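Flidia Glove and Bin Set

README, revised January

What this is

A collection of short recordings of people putting work gloves into a bin on a tabletop. Flidia covers one household chore and nothing else. If you came looking for general tidying, Hokance is the larger set and you should read its notes with the same suspicion you bring to these.

Contents

The release holds 4,000 clips. Of those, 2,000 are gloves laid flat, 1,000 are gloves dropped in a heap, and 1,000 are labeled "other" – a category I argued against. Gijs Verhoeven assigned the labels and Mei Delacroix checked a portion of them. The portion was not written down, so treat the labels as one person's opinion.

The task

Each clip starts with an empty bin and at least one glove on the table. The instruction reads "put the gloves away." It does not say whether a glove should be folded, paired or turned right side out first. Tyson Lavoie thinks the loose wording gives natural variety. I think it gives 4,000 clips in which "away" means whatever the person felt like that morning.
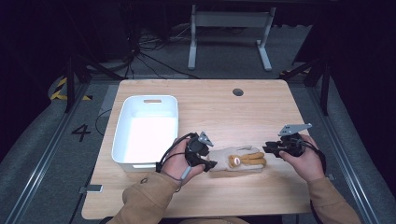 Flat-glove clip, station 4. White bin on the left, beige glove with yellow fingertips on the table.

Gloves are a worse object than they look on a planning sheet. The fingers bunch, the cuff folds under, and a glove lying flat may still be twisted inside. We labeled by outer shape only. Anyone using "flat" to mean "ready to stack" is reading in something we never measured.

The bins are plain and open at the top. A glove hanging over the rim counts as put away if any finger is below the edge. Roel Kuipers wrote that rule and I have yet to hear a good defense of it. A stricter label is in the file called rim_strict, which covers the flat clips only.

Known problems

Left and right gloves are not marked. Pairing work is out of the question.

Glove size was recorded for the heap clips and then lost when the sheets were merged.

The success rate in the Pirnadow summary uses the loose rim rule. Please don't quote it without saying so.

3 clips have the wrong instruction attached. They are listed in errata.txt and will stay in the release so the numbering holds.

Contact

Label questions go to Gijs Verhoeven. Complaints about the rim rule go to Roel Kuipers, with a copy to me.

Geert De Graaf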